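Ranking policies without the robot: Fongchan Sriwong on simulated evaluation at Rotlow

September 6, 2020

When a group trains a new manipulation policy, the slow part is often finding out whether it is any better than the last one. Fongchan Sriwong, who leads evaluation work at Rotlow, puts the cost in terms of arm time. "A real trial needs a reset, and a reset needs a person. If I want to compare several checkpoints on several tasks, I have used up a week before I have error bars worth printing."

Her group's answer is Budumero, a set of rendered kitchen scenes in which the same policies can be run unattended. The aim is narrow. Sriwong does not claim that a success rate measured in simulation will match the one measured on the arm. "We ask whether the order is preserved. If policy A beats policy B on the real sink, does it beat B in the rendered sink? That is a ranking question and we score it as one."

The method

Each policy is run on matched tasks in both settings, with the same instruction text and the same action limits. The rendered trials for the current report came to 3,000, against 500 on the physical arm. Rank correlation is computed per task and then pooled.

Debashish Wijesinghe, who built the scenes, spent most of his effort on the controller. "People look at the render first and talk about textures. The larger error for us was in how the simulated arm tracked a commanded pose. We replayed logged trajectories and tuned stiffness and damping until the end points agreed."

The sink task was chosen because the basin walls restrict the approach. The policy is asked to pick up an eggplant, and in the harder layouts it lies on a plate with other food items close by. Wijesinghe also varies what is left on the counter – plates, small containers – to see which policies are disturbed by objects that have no part in the task.

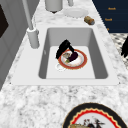
What the results show

Pooled over all tasks, the order held well enough that Sriwong now uses the simulator to discard weak checkpoints before any arm time is booked. Of the 26 task variants, those involving contact with soft goods agreed worst, and she has taken them out of the screening set.

Absolute rates were lower in simulation for nearly every policy. Wijesinghe attributes part of this to lighting and part to grasp contact, where a rendered vegetable slips from the fingers more readily than a real one. "I could raise the friction until the numbers matched. Then I would be fitting to the answer."

A second site, Sodevport, is repeating the comparison on a different arm. Sriwong expects its figures in October and would not guess at them. "Same scenes, different controller. If the ranking falls apart there, we will have to tune for every arm, and that changes what the tool is worth."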